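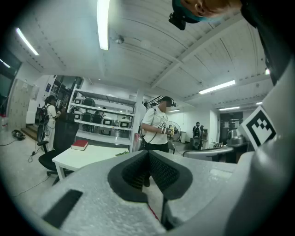 **Topic: white table, one red book, one plant. is this a desk or a waiting room**

**sarnska_606** wrote:

We finally got the square white table set up in the big workroom (grey floor, white ceiling, tube lights, the full dental experience). The plan was to make one surface in the building that people wouldn't bury. So far it has a red hardcover on it and something green, and I've already had two complaints that it looks unfriendly.

Questions before I lose my nerve:

- Does the book stay? It's the only warm color on the table.
- Real plant or fake? We have a bit of both going.
- Does the black office chair live at the table or get banished?

Budget is whatever is in my coat.

---

**funside** wrote:

Book stays. Chair goes. A tall black office chair next to a little white table looks like somebody is about to be let go.

---

**beaudoin_shelves** wrote:

Disagree with funside, as is tradition. People need to sit down. Push the chair in on the left side and keep the book at that same corner, long edge lined up with the table. Lined up says "placed." Crooked says "abandoned," and abandoned things attract mugs.

What is the book, anyway?

---

**sarnska_606** wrote:

Red cover, gold border, gold emblem, tiny gold title. I have walked past it for 3 weeks and could not tell you a word of it. It's there for its looks, like most of us.

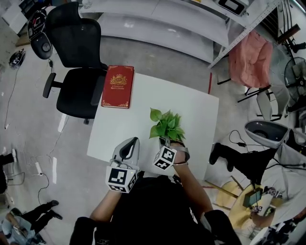 On the plant: the fake leaves are better than I expected. Broad, heart shaped, sort of pothos. My worry is that a single sprig on a table looks like it fell off something. It needs to stand in something or go.

---

**adham** wrote:

Fake plants are fine until they get dusty, and then they're worse than no plant. You're under tube lights all day. Every speck will have its own spotlight.

Get a small real one in a white pot and put it in the middle. If it dies, at least it tried.

---

**funside** wrote:

> If it dies, at least it tried

I kept a real one on my desk for 3 months and it did not try. Fake, every time. Rinse it in the sink when you remember, let it drip on a towel, done.

---

**beaudoin_shelves** wrote:

With adham on the white pot. White pot on a white table sort of disappears, so you just get the green. But not dead center! Center is where the meeting happens. Back edge, opposite side from the book.

Also, sarnska, you're fretting over one leaf when there's a whole white shelving unit full of cases behind you. Tidy that and nobody will look at the table.

---

**sarnska_606** wrote:

The shelf is tidy. It is tidy by my standards, which I set myself after seeing the shelf.

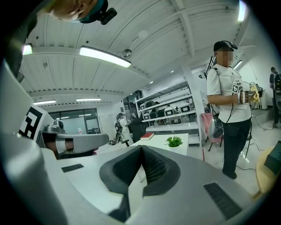 I'm going with the small pot near the middle, sorry beaudoin. At the back edge I kept thinking it was going to be elbowed off, and I'd be the one sweeping. Book at the left end. Chair stays for now but it's on notice.

Still open: the seating doesn't match. We've got the black office chairs, a pink one, and a wooden stool. Do I lean into it?

---

**adham** wrote:

Keep the pink one. It's the only chair in there with any opinions.

---

**funside** wrote:

Stool at the table, black chairs against the wall. A stool is harder to settle into, so people leave sooner and take their stuff with them.

---

**beaudoin_shelves** wrote:

Or they leave sooner and don't take their stuff, and now it's on the table. I've seen how you leave a kitchen, funside.

If you want it kept clear, wipe it down every Monday morning with a damp cloth. You can't wipe around a pile, so the pile has to move. Worked on our packing bench, mostly.

---

**funside** wrote:

That kitchen was like that when I got there.

---

**sarnska_606** wrote:

Trying the stool and the Monday wipe. Pink chair has tenure. Will report back if the book acquires a mug.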